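Meetings > Sorting Room > Minutes, February

Laundry folding arm – trial review

Present: Helmut Frerichs, Carola Hellwig, me (taking notes, so blame me for the spelling). Started at 2:15, a bit late – the coffee machine again.

1. The Brestico offer
We picked up where we left off last month. Brestico wants us to keep the folding arm for another 26 days on the same terms, and then we either buy or send it back. Helmut has read the whole contract (rather him than me!) and is fine with everything except the service visits, which would come out of the Bradham office. He'd like someone closer. I said I'd call and ask.

2. How it's doing
Carola brought the log. Out of 200 pieces in the last batch, 87 needed a person to step in, mostly kids' things with elastic at the ankles or wrists. Towels are going great and I got a little carried away about the towels, sorry everyone. Helmut thinks the fingers are too narrow for bulky stuff. Carola doesn't agree – she thinks it grabs the wrong spot first and everything goes downhill from there. We went back and forth on this for a good while and didn't settle it.

3. Fenden
Fenden sells a softer set of fingertips that should fit the same arm. Carola wants to try one set before we decide anything. Helmut okayed it as long as it comes out of the trial budget.

4. To do
Me: call Brestico about service, and ask if Albers can do the visits.
Carola: order the fingertips, run another 200 pieces, same mix as before.
Helmut: mark up the contract.

We stopped at 3:40. Next meeting when the new log is in.

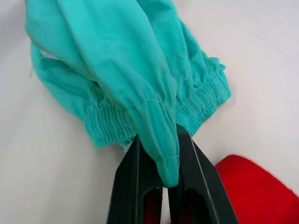

Can we still send the arm back if we try the Fenden fingertips on it?
Helmut's reading is that we can, as long as the original fingers are back on before it ships.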